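Trorkon will sort your odds and ends, for a monthly fee

Anyone who has ever shared a house with a junk drawer may be interested to hear that Flindis now rents out a robot arm to deal with it. The service is called Trorkon, it opened to small businesses in June, and it moves mixed household goods from one bin to another.

That is the whole offer. The customer supplies the muddle, Flindis supplies the arm, two bins and the software, and a technician spends a morning setting it all up. The minimum term is 90 days.

Early takers are mostly op shops and returns depots, where things arrive in no order and leave in slightly less of it. Manju Vishwakarma, who manages the rental side, says the arm was never meant to be quick.

"People come to the demo expecting a race," she said. "It's more like watching your uncle choose a chocolate."

In the company's own trial the arm picked up 86 per cent of items on the first go. Flat things and anything shiny made up most of the rest. Vishwakarma would not say how it does with socks.

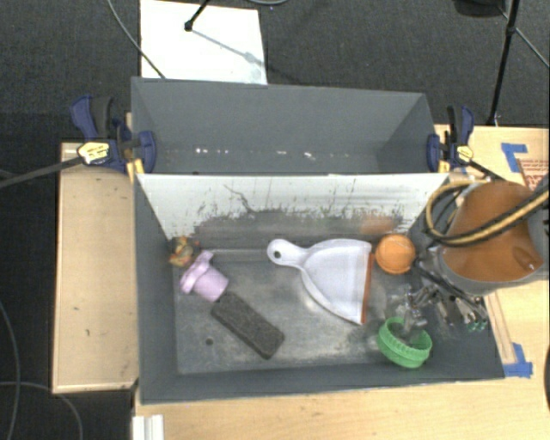 The fee covers software updates and one visit a month, but not replacement bins, which customers may want to ask about before signing. Dzifa Quaye, who runs a second-hand warehouse and has had a unit for almost 3 months, says hers has been steady enough to leave alone over lunch, though she still likes to check on it.

"It doesn't ask what anything's worth, and it doesn't put the good stuff aside for itself," she said. "I've had staff who did both."

Flindis is taking bookings for spring. A larger model, able to handle saucepans, is promised for later – the company did not say how much later.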